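Kit news and a long trip to Killstead

Hello again, all. So the new away shirts have finally landed and I'll admit I've been wearing mine around the house since the box was opened. It's the dark green one with the thin cream hoops, the one that got 36 votes in the spring poll, and I think it looks even better in person than it did on the order form. The collar is a proper old-fashioned one with a button (my favorite bit!) and the badge is stitched on this year, so no more peeling after three washes.

Hanna Nowakowski has the full list of sizes and will be handing shirts out before training all through July. If you ordered a youth large, please try it on before you leave, they're coming up small. The home shirt stays the same for another season, so hang on to yours.

We gave the green its first outing at Killstead in the preseason friendly and lost 3-1, which sounds worse than it was. We were level until the 70th minute, then Leszek Ziółkowski went off with a tight hamstring and the middle of the field just opened up. Leszek says he'll be fine for the Omden game. I hope so, we looked pretty thin without him.

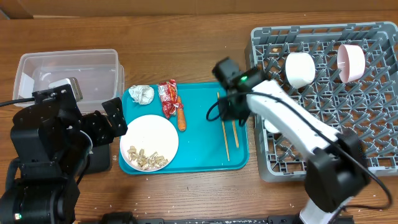 Tray, plate and chopsticks, after the food.

Now, the Bitencombe tournament. We're in again, same group as last year, first kickoff at 9:30 in the morning, and I need to know who's driving. There are still seats going in my car if you don't mind my radio. Entry is paid, and parking is free if you come in by the back gate on the Duda side.

Last thing: a few of you asked about long sleeves. The supplier will do them, but only as a separate order and the wait is six weeks, so tell Hanna soon if you want one. Old away shirts can go in the blue bin by the changing rooms and the under-tens will get them for practice.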